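The Sheets Come Last: a talk with a small linen maker

20 April 2018

The workshop of Idley is on the second floor of an old dairy, and when I arrive the owner is on her knees under a cutting table, looking for a lost needle. She finds it, puts it in a tin and makes tea. She started the company after many years in the laundry of a hotel, and she still speaks about bed sheets as a person who had to wash them.

"In the hotel I learned what breaks," she says. "The corners break first. Then the middle becomes thin. The color you can forgive, but a hole you cannot."

Today Idley sews sheets, pillowcases and duvet covers for private customers and for two guesthouses. There are 14 colors in the list. She wanted fewer, but the customers wrote letters and she gave up.

Why so many greens?

I ask her about the colors because half of the shelves seem to be green. She laughs at this question. Green was a mistake in the beginning, she explains. The dyer, a family firm called Brito, sent her the wrong lot, 500 meters of it, and she had no money to wait for another one.

"I was angry for a week. After this I made my own bed with it, and I slept very well, and I stopped to be angry." The wrong green sold out before October of the same year. Now she orders it on purpose, in a light and a dark version.

White is still what the guesthouses want. She understands them, because white can be boiled and every piece fits with every other piece. For a home she recommends something softer, above all in a room with plain walls and not much furniture.

The question of the iron

Nearly every customer asks if the sheets must be ironed. Her answer did not change in all these years: only if you enjoy it. She does not iron her own, and she does not own a big iron at home.

"People apologize to me for wrinkles," she says. "They invite me for coffee, the bedroom door is open, and they run to close it. I say to them, please, it is a bed. Somebody was sleeping there, I hope."

She does give some advice for people who want a flatter sheet. Take it out of the machine at once, shake it two times, and hang it by the long side. Do not fill the drum completely. The dryer she calls "a fast way to make an old sheet", and she uses it only in the wettest weeks of winter.

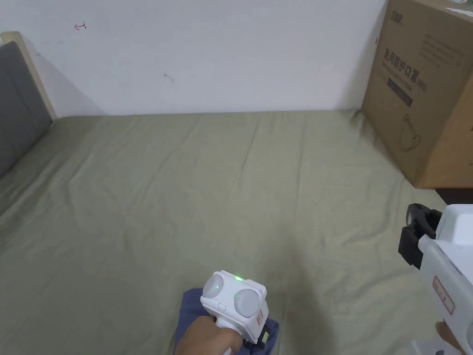

Measuring the mattress

The biggest number of returns has nothing to do with color or cloth. It comes from mattresses which are higher than their owners believe. Idley now sends a paper tape with every sample, together with a short note on where to begin and where to stop.

"They measure the length, they measure the width, and the height they guess," she says. "And then the corner jumps off at night and they write me that the elastic is bad." The elastic is bought from Bolel, a small mill she visits every year, and she defends it with some heat. A deeper pocket solves the problem in most cases — the customer only has to tell her the height before she cuts.

For beds with a thick topper she sews a separate sheet for the topper. This costs more in the beginning, but each one can be washed alone, and it dries faster.

What comes next

A furniture shop, Bedholm, asked her last year to make a cheaper line under its own name. She thought about it during a whole summer and said no. The cloth would have been thinner, and she would have had to hire people she could not promise work to after the first season.

She is trying instead a repair service. Customers can send back a sheet with a torn corner, and she puts in a new one, also when the color does not match exactly any more. The first parcels are lying near the door when I leave. One of them, she tells me, has a sheet from her very first lot of the wrong green, and she wants to open it after lunch, when the machines are quiet.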